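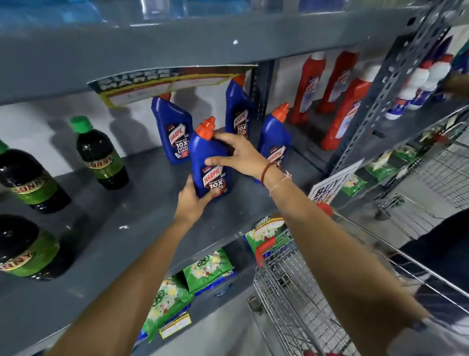
March, notebook, walkability and home heating work

8:40 a.m. Started on the Matheson destination list before the meeting. The council target is written as "daily needs within a short walk," and the staff memo never says what a daily need is. For our model I'm using grocery, pharmacy, school, park and transit stop. Left out banks and post offices for now. If the city comes back with its own list we rerun.

Grocery is the messy one. The business license file lumps corner stores with full supermarkets under one code. Floor area is in a separate table and about a third of the rows are blank. Anything blank I've tagged "unknown" and kept out of the grocery count until we can check it on foot. A shop that sells milk and cleaning supplies but no produce goes in as "partial." We argued over this last month and I don't want to reopen it.

Network run, first pass
Used the sidewalk layer, not the street centerlines. Total of 869 residential blocks in the study area. Run finished without errors but the east side of Flarilov came out much too good. Traced it to the footbridge over the rail line, which is in the layer as open. It has been closed since the fall. Took it out and saved as pass 2.

Slope penalty is still the default. Brudus is steep and the default treats a hard climb with bags the same as a mild one. Need to try a heavier penalty there and see how many blocks drop. Rolling access should be its own run, with curb ramps as a hard requirement. The ramp inventory we have is old and I wouldn't publish anything off it.

Pass 2 notes
- Flarilov east looks believable now. Blocks by the rail line lose the pharmacy and the school.
- Two parks have the entrance point dropped in the center of the polygon. Moved both to the real gates by hand.
- Transit stops: the new timetable cuts evening service on 2 routes. Kept the stops in, added a flag.
- Seven blocks show no population at all. One is the cemetery. Check the rest.

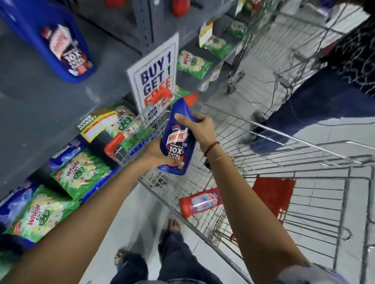 Heating side (Metance)

Metance is our spreadsheet for building heat, for anyone picking this up cold. Same blocks, joined on block ID. The accelerated actions list asks for a permit rule on replacement gas boilers, and staff want to know how many buildings it touches each year.

Assumed a boiler life of up to 25 years, from the permit dates we have. Old permits are on paper and only partly keyed in, so anything before that is missing from the file. The yearly count is going to be low. Write that on the chart itself, since the notes page gets lost every time someone forwards the PDF.

Apartment buildings with one central boiler are counted as one. Someone in the planning office wanted them counted by unit. I can give both columns but they must not be added together.

Join problem: block IDs in Metance have a leading zero and the walk model drops it. Fixed in the import step. Don't fix it again downstream or everything shifts.

We use cookies to remember your settings and measure site traffic. By continuing to browse you accept our cookie policy. Accept / Manage preferences

3:15 p.m. Reran the join. Clean except for the cemetery.

To do
- Walk the unknown grocery rows in Matheson, start with the north end
- Heavier slope penalty for Brudus, save as pass 3
- Ask public works for a newer ramp inventory
- Ask if the footbridge has a reopening date
- Send both boiler columns, labeled
- Back up pass 2 before touching anything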